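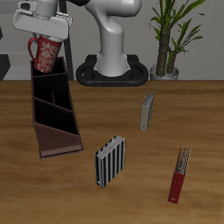

Birthe Hjaltadóttir wrote to me that a rule for calling a simulated task "done" should fit on one line, and that mine took a whole page. She had read my post from January 2021 and she thinks I make the matter heavy. Maybe so. I want to answer her carefully, because the question came up again when I was working on the mug task.

My page of rules began at Haline, where we compared results with a team in Skanilville. We both reported success on the same task and we did not mean the same thing by it. For them, success was when the mug touched the organizer. For us, the gripper had to be open and the arm had to be away. We lost most of April before we noticed this.
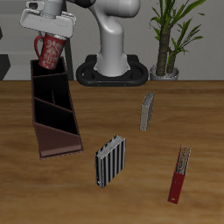 So my first rule is that the end of a task is written down before the first run. I write what must be released, what must be standing on what, and how long it must stay so. I ask for 2 seconds of rest. Birthe finds this number arbitrary, and she is right, but an arbitrary number that is written is easier to discuss than one which lives in somebody's head.

The second rule is about the other objects on the table. If the instruction speaks only of a mug, the books should be in the same places at the end. We now give 50 points for the placing and 50 for leaving the rest alone, so a full run is 100. In the old Brunlow sheet a knocked-over book cost nothing at all, and I think this teaches a bad habit.

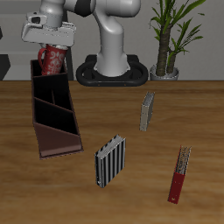
The third rule I took from Hsiao, our small logging tool. Every failed run is kept, with its seed and its settings. We have 3286 runs stored at the moment. It is tempting to delete the ones where the physics did something silly, but then the percentage has no meaning for the next reader.

I tried to write Birthe's one line. The best I have is: "Say where it ends, touch nothing else, keep everything." She will surely answer that the mug is missing from it.
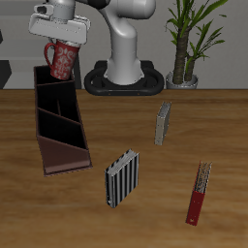
The red mug over the dark brown organizer, in simulation.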